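Bernlow Open (athletics)

The Bernlow Open is an annual indoor track and field meeting held in the town of Bernlow. It is organized by the Bernlow Harriers athletics club and is open to senior and under-20 athletes. The program is made up mostly of middle-distance races, with the 3,000 meters as the main event for both men and women. The meeting takes place on 4th February each year, whatever day that falls on.

History

The meeting grew out of a winter training race run by the club for its own members. Mieczysław Stępień, then the club's head coach, wanted his runners to have a hard race between the end of the cross-country season and the national indoor championships. Athletes from neighboring clubs began to enter, and the race was given its present name when the club moved to the Malinowski Hall.

The first edition under that name had 71 entries. Zdzisław Bednarek won the men's 3,000 meters after leading from the fourth lap. He won again the following year and later served as meeting director.

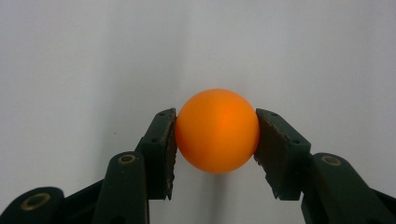 An orange ball held between two gripper fingers.

Under-20 races were added at the request of schools in the district. They were run in the morning at first, before the senior program, but were moved into the main session when the number of senior sprint heats was cut. The 60 meters was dropped altogether for two editions while the straight was being resurfaced.

Venue

The Malinowski Hall has a 200-meter banked track with four lanes, and six lanes on the straight. Seating for more than 2,000 spectators is arranged along the two long sides. The warm-up area is in a separate building connected by a covered walkway, and athletes are called to the track 22 minutes before their race.

The bends are considered tight by many visiting runners. Times in the 400 meters tend to be slower than at larger arenas, and the club has at various times discussed removing that event.

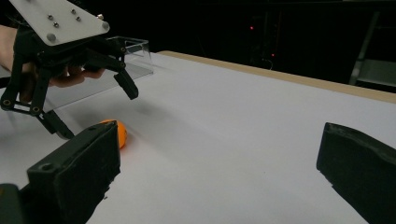
Format

Senior races at 800 meters and below are run as heats and a final. The two fastest in each heat qualify automatically, and the remaining places go to the fastest losers. The 1,500 meters and 3,000 meters are straight finals. When entries exceed the limit, the field is split into A and B races by season's best, and the results are not merged for prize purposes.

Under-20 athletes may enter a senior race but may not then run in the junior race at the same distance. Reinaldo Macedo used this rule to enter the senior 1,500 meters and the junior 800 meters
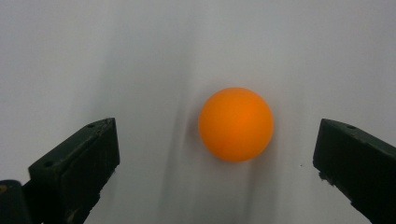

in the same session, finishing third and first. The two races have been kept at least an hour apart ever since.

Club points are awarded to the first six in each final. The club with the highest total receives the Pument Shield, named after the sports goods shop that donated it.

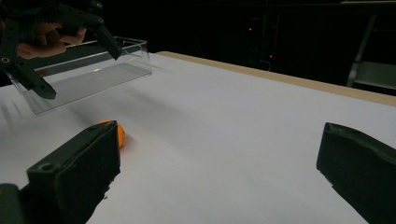 Meeting records

Men's 800 meters: Lâm Vương
Men's 1,500 meters: Rizwan Shaikh
Men's 3,000 meters: Zdzisław Bednarek
Under-20 men's 800 meters: Reinaldo Macedo

See also

Rurnano Cross Country, held by the same club in November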